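GRESVILLE, 7 January 2020 - Vatero has suspended use of 2000-series hand-held grippers after a fault in the finger return spring.
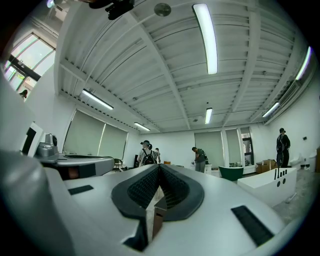 Hand-held gripper with textured rubber fingers, Gresville.

The fault leaves the fingers partly closed after release. Two units were affected. There were no injuries. Firmware 2482 does not detect the condition.
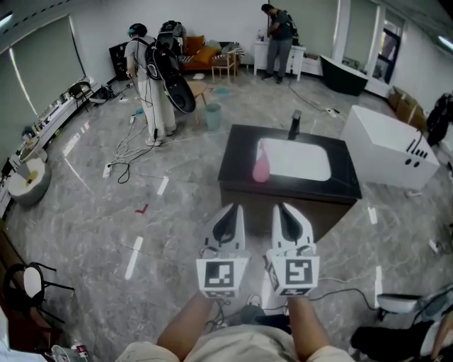
Paired grippers at the vanity station.

Replacement springs ship in February. Contact: Aslak Haugland, Vatero.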